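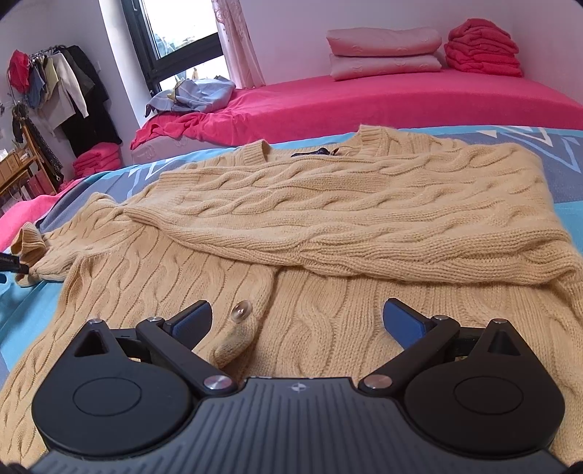 I've been folding for a living for 11 years, first in the hospital linen room, then at Trondum, where the returned knitwear comes in by the bale and goes out in bags. In March the company signed on with Trirevano for an automatic folding line, and since then part of my week has been spent folding with a gripper instead of my hands.

A few people from my old job have asked what that's like, so I'm writing it down.

It's slow. By hand I can do a cardigan while thinking about dinner. With the gripper you have two fingers, they close toward each other, and that's what you get. You can't smooth with your palm. You can't tuck a sleeve with your little finger while the rest of your hand does something else. The first shift I did with it, I was sore right up the forearm and I'd got through less than half of what I was down for. You do get quicker. I stopped fighting it after a couple of weeks, once Hwa-young Baek showed me to take hold further in from the edge on anything with a thick cable.

Each item gets an entry on the sheet. The sheet for knitwear runs to 1000 entries and we're on the second one. Sleeve across, other sleeve across, hem up, done, shake it out, lay it flat, next. Buttons are a nuisance, and so are ribbed cuffs, which curl whichever way they like.

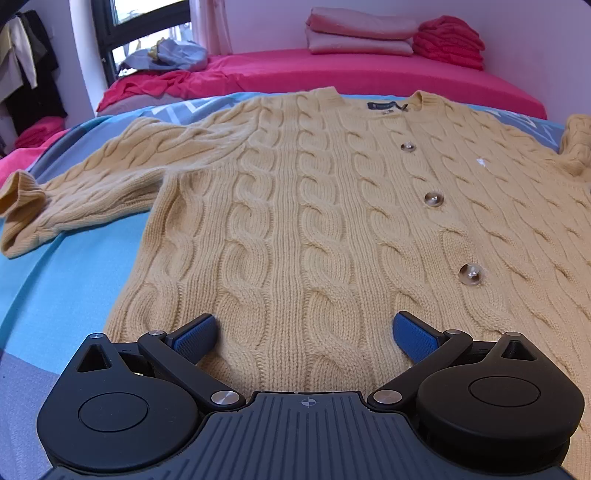 2 min read

The thing I didn't expect was how much I'd have to explain. I know when a sleeve is going to slide back off before it does, and I shift my grip. I'd never put that into words. Now there's a Trirevano bloke asking why I moved there, and half the time my answer is that the knit was heavy on that side. He writes it down. Some of it has gone into the instructions for new starters, too, so the new ones are being taught better than I was.

As for the jobs, we were told at the meeting that there'd be no forced redundancies before the line is running, and that flat items like towels and pillowcases go over first. Knitwear is last. Halima Khaemba, our delegate, asked what happens after that and was told people would be moved to sorting and repairs. She asked for it in writing. We've got a letter now -- it says "where practicable", which she has underlined on the copy in the tea room.

We did win an allowance for gripper work, an extra $11 a shift, and nobody does more than two hours of it at a stretch. That second part matters more to me than the money. My wrist is much better for it.

Pay for repairs is the same grade as folding, and I wouldn't mind repairs. Some of the others would. There are people on our floor who like folding for the reason that it lets them talk all day, and you can't chat much over a sewing machine.

I'm 54 and I don't know whether I'll see knitwear go over to the line. The last time I watched it try a cardigan it got both sleeves in and then dragged the whole thing sideways by the hem. They'll fix that. I've already told them where I'd have held it.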